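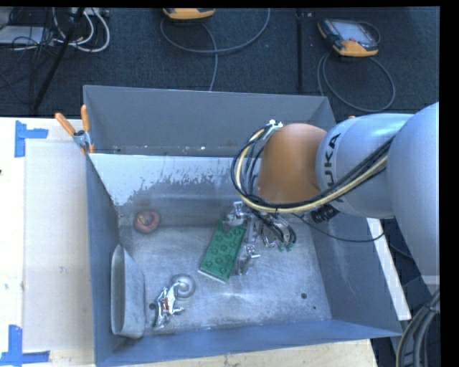 CLISTBY, July — The sorting bench at the Hegde workshop, where odds and ends go into one big gray metal bin on a pale wooden table. In this one a green building-block piece with two columns of studs lies near the center, with the gripper against it. A round reddish piece is toward the back, and a gray container is on its side by the left wall.

The bin floor is bare metal and has picked up plenty of scratches. Ravindran Pillai and Pavithra Marar chose the pieces from a stock of 200 kept on the shelves next door. Small things go back in trays of 20 — larger ones stay loose.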